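Home Modules Timetable Reading list Contact
Search this site Go

Storing and Serving Food, Unit 6: Dried and packet goods
Henrique Rocha, June

These notes go with the afternoon class at Brorndale. Bring them with you, along with the shelf plan you drew up for Unit 5. Madalena Louro will be taking the practical half and will want to see the plan before you start.

6.1 What counts as dried goods

For this course, dried goods are foods sold with most of the water taken out and kept at room temperature until opened. Rice, pasta, lentils, split peas, oats, dried milk, stock powder and instant noodles all come under this heading. Flour is treated separately in Unit 8, as it brings its own problems with pests and dust.

Low moisture is what keeps these foods. Bacteria and moulds need water to grow, and there is too little of it in a dry noodle for them to get going. It follows that the storeroom has to be dry as well. A sealed packet will put up with a damp week. An opened one won't, and a cardboard outer standing on a wet floor will go soft at the bottom and spoil whatever is on the lowest layer.

6.2 Instant noodles: how they are made

Most block noodles are made from wheat flour, water and salt, rolled into a sheet, cut, waved, steamed, and then either fried or dried in hot air. Frying drives the water out quickly and leaves small holes in the noodle, so it softens fast when boiling water is added. It also leaves oil behind. Air-dried noodles carry less fat and usually need longer in the pan.

The oil matters for storage. A fried block doesn't go mouldy if it is kept dry, but the fat slowly turns rancid, and it does so faster in warmth and strong light. The smell is something like old paint or stale crisps. Learn to recognise it. Shelves over a radiator or beside a boiler cupboard are no good for noodles, whatever the date on the packet.

The seasoning sachet is mostly salt with flavourings, and takes up water from the air very readily. A sachet that has set hard has been somewhere damp, or has a pinhole in it. Throw it out and look at the others from the same outer.

6.3 Reading the packet

Find the following on each packet you handle, and write it on the worksheet:

- the name of the food and the flavour
- the best-before date and the batch code
- the ingredients, with allergens picked out
- the cooking time and the amount of water

Best before is a date for quality. Use by is a date for safety, and you will rarely meet it on dried goods. Don't mix them up in the written test - it is the commonest mark lost on this unit.

Allergens need more care. Wheat will be there in nearly every block noodle. Soya is common, and in soy sauce flavours it should be expected. Milk, egg, celery, fish and crustaceans all turn up in seasonings, sometimes in flavours where you wouldn't think to look. A flavour name tells you how the soup is meant to taste and very little about what is in it. Read the list every time, including on a line you have stocked for years, as recipes are changed.

6.4 Sorting and shelving

Sort by product first, then by flavour, then by date. Keep each flavour together and face the front of the packet outwards so it can be read without being picked up. Colours help when you are working quickly, but check the words as well, as two makers may use the same colour for quite different flavours.

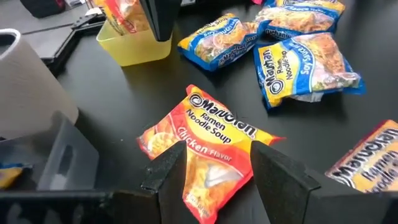

Should chicken and soy sauce flavours be kept in the same box?

Keep them apart where there is space, and if they have to share, put a piece of card between them and write both flavours on the outside of the box. People choosing for themselves can read the packet, but someone making up parcels at speed will take whatever is on top.

When restocking, take the older packets out, put the new ones at the back, and return the older ones to the front. Soft packets slide, so don't stack them above the lip of the shelf. Heavy tins never go on top of noodles: the blocks break up, and a hard knock can open a seam. Broken noodles in a sound wrapper are fit to eat and can be kept for the soup kitchen table. A packet with a split seam is thrown away.

6.5 Salt, and making a meal of it

A single packet with the whole sachet can hold a large share of an adult's salt for the day. In the practical you will cook one portion with the full sachet and one with half, and taste both. Add something to each bowl from the tray: frozen peas, shredded cabbage, a beaten egg stirred in off the heat, or leftover cooked chicken. Leftovers must be heated right through before they go in.

Write down which bowl you preferred and what you would change. Two or three sentences will do.

6.6 For next time

Look through your own cupboard at home and list 13 dried items with their dates. Put a mark against any that are past best before, and say what you would do with each. Worksheets go in the tray by the door, with your name on the back as well as the front - the staples don't always hold.

Previous unit Next unit Back to top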